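Notas de Gumaro Huerta, encontro da Andcombe

Abrir sem slides. Falar do prazer de pôr a mesa do café! Começo sempre pelo branco, liso por dentro. 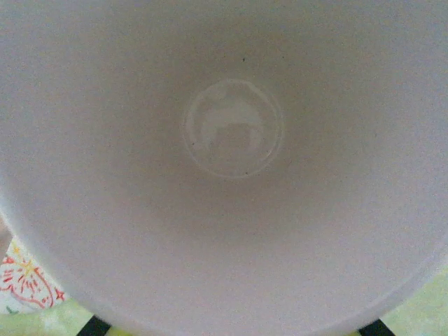

Quanto café vai em cada caneca? Eu sirvo 200 ml e deixo espaço para o leite.

Passar às cores. Cada caneca com a sua base, em fila no fundo, e o tabuleiro à frente, livre para o bolo. Adoro isto!

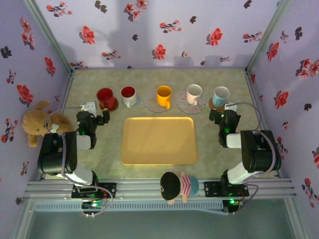

E misturem as bases, nada de conjuntos iguais. Pausa, perguntas da sala (4 minutos).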